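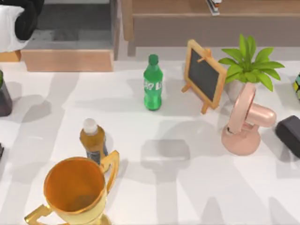
Flat soda at a party, how far ahead can I open the big bottles?

Asked by Gülizar Kozan, Grestberg

Doing drinks for my sister's graduation thing in July, outdoors, in Zindville. Buying 2 liter bottles bc cans cost way more here. Last time I opened everything at noon so people could help themselves and by 4 it was all flat and warm. Lemon-lime was the worst, tasted like sugar water. Is there a trick or do I just open one at a time and keep running back and forth? Also does squeezing the air out before you put the cap back on do anything, my aunt swears by it.

3 answers

Alper Ağca
Don't squeeze. Your aunt means well but it makes it worse - the bottle wants to pop back to its shape and the gas comes out of the soda to fill the space. Just cap it tight, right after every pour.
Bigger thing is cold. Warm soda loses fizz way faster. Cooler with ice AND water, not only ice, bottles in up to the neck. Put them in the fridge the night before so the ice isnt doing all the work. Open one of each flavor, when it's down to a quarter open the next. And pour down the side of the cup, tilted.
I live at a bit over 4000 feet and it foams like crazy up here, so open slow if you're anywhere high.

palacios_616
just buy cans

Dee, Flilholm
Agree with the first answer mostly. Would add, put a person on drinks. A teenager is fine, mine did it for ten bucks. When guests serve themselves the caps go missing, thats your real problem. Keep a couple spare caps from old bottles in your pocket, they fit most of the same size.
Those pump caps from the dollar store, skip. Tried two kinds. They push regular air in, and the soda still went flat by teh next day.
Leftover flat lemon-lime is good in jello or for a ham glaze btw so don't dump it.

Comment from Gülizar Kozan: ok no squeezing, telling my aunt. How much ice for a regular size cooler?

Comment from Alper Ağca: two big bags, get a third if its in full sun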